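Filed under: Companies > Shares and Markets > Spin-offs

Print this article | E-mail this article

Waltora demerger

The Waltora demerger was the splitting of Waltora, a listed building supplies and payments group, into two separately quoted companies. Shareholders kept their Waltora shares and got new ones in Proltier, the payments arm.
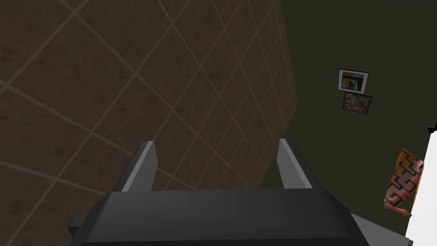 Background

Waltora started as a tile and flooring merchant in Karkport. Later moved into trade credit, then card terminals for small shops. By the time of the split the payments side made most of the profit but was valued, critics said, like a builders' yard. Oluf Dalsgaard, chief executive, resisted a break-up for years. His view was that the merchant business brought in payments customers cheaply. An activist fund run by Lilian Tanui took a stake and wrote to the board asking for a sale or a demerger, either would do.

Terms

One Proltier share for every three Waltora shares held. Fractions were added together, sold in the market and the cash paid out, less dealing costs. Holders with fewer than 90 shares could use a free dealing service for 19 days after listing. Take-up was poor. The forms went out late and a good many came back unsigned.

All the group's bank debt stayed with Waltora. This was the most argued over part of the scheme. Stella Simiyu, then finance director, said the stock and freehold yards could support it. Tanui did not agree but voted in favour.

Trading after the split

Proltier opened at 300 pence in December and rose through the morning. Waltora fell, as expected, then kept falling, which was not. Some of this was forced selling by funds whose rules did not let them hold so small a company. Several newspapers compared the new Waltora price with the old one without adjusting for the demerger, so the drop looked worse than it was.

Management changes

Dalsgaard stayed with Waltora and left within the year. Esther Mushi replaced him, closed 36 branches and stopped the dividend. Simiyu went to Proltier as chief executive. Godfrey Mohamedi chaired both companys for a short time, an arrangement that drew complaints from smaller holders, and he gave up the Waltora seat at its next annual meeting.

Later events

Ikeda, a rival terminal supplier, made an approach for Proltier. Rejected as too low. A second approach was was not made public until after it had lapsed. Waltora remains listed, though thinly traded.

Tax

Treated as an exempt distribution for most holders, with the original cost of the shares divided between the two holdings by reference to first day prices. Overseas holders had different treatment. See Proltier listing.

Related articles

Proltier listing
Ikeda approach for Proltier
Karkport trade yards
Activist shareholders
Fractional entitlements
Exempt distribution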